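Pristard publishes upkeep schedule for hand-held grippers

June 12, 2019

Pristard today released its upkeep schedule for the Tiltadora hand-held gripper, and we would ask customers to read it with some doubt. Most schedules in this trade are written to sell spare parts. We have tried to keep ours short, and we still don't trust every interval in it.
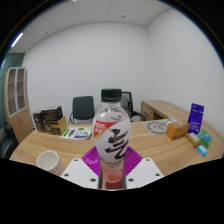

Finger pads are the part we argue over most. Our supplier, Boonyarit, recommends new pads after 309 grips, a figure we could not justify at our own bench. Checks are done on ordinary goods at an ordinary desk, such as a capped plastic drink bottle held upright between the two white fingers, with the magenta ribbing behind it. Smooth plastic is a fair test. A foam block would flatter any pad, and we have seen too many brochures full of foam blocks.

The schedule sets pad inspection at 152 grips and replacement at 467, or sooner if the ribs look rounded. Plate screws get checked every 4 days of use. Do not add threadlocker as a matter of habit -- it hides a plate that is working itself crooked.

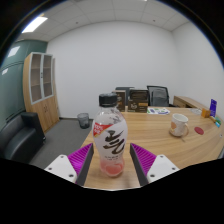 Cleaning is a damp cloth and nothing else. Flillia, our service partner, sells a pad conditioner in a very nice grey tin, and we have yet to see it do anything a cloth doesn't. Customers who have already bought some may keep using it.

The schedule is free to download. Revised intervals will follow in July if the bench logs support them. If they don't, the current ones stay.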